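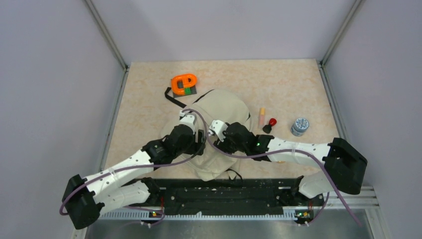 Both arms on the cloth bag task. Look at the purple cable on the right one.

I want to write down the fault we had this week on the two-arm cell in Kostow, maybe it helps someone with a similar setup. It is a long story for a small cable. Thread.

The task: two arms work together on a soft cloth bag with a drawstring. The grippers must come very close to each other over the middle of the table. Rigid parts are easy for us now. Cloth is different every time.

On Friday morning the right arm stopped in the middle of a run. The message was "joint communication lost". The gripper stayed closed on the cloth. The left arm did not know about it and continued to pull.

This second part is the one that worries me. One arm was stopped and the other was still moving, and both held the same bag. It pulled until its own force limit stopped it. The bag lost one seam. Next time it can be something harder than a bag.

First we blamed the software, of course. I read the log from the Gemis controller line by line. 724 cycles without any problem, then one lost packet, then many, then nothing. After a restart everything was fine again for 200 cycles.

Then we blamed the power supply. We changed it. Same fault in the afternoon.

What I should have checked first: the cable. It goes from the bracket at the gripper across the forearm, over the shoulder housing and down to the corner. When the wrist turns far and the forearm reaches left at the same time, the slack is gone and the connector takes the pull.

I moved the arm slowly by hand with the power off and one finger on the plug. I could feel it move in the socket. It was still inside, so by eye it looked good.

Why only sometimes? The planner thinks the wrist can turn 360 degrees and chooses the short way. Most bags don't need this. Some folds do, and then it winds the cable.

What we changed:
Wrist range is limited in the planner.
A longer cable with a clamp before the plug, so the plug carries no load.
If one arm faults, the other one must stop in the same moment. This was in our plan since February and was always postponed. My mistake also.

My colleagues in Kashindye have the same cell and they checked theirs. Same loose plug on the right side, no fault yet. Please check yours too.

Result until now: 1197 cycles, no lost packet. I don't say it is solved. I will look again after the Rirnari demo, there the arms run all day.

If someone has a good way to measure pull on a small connector, please write to me. A finger is not a very exact tool.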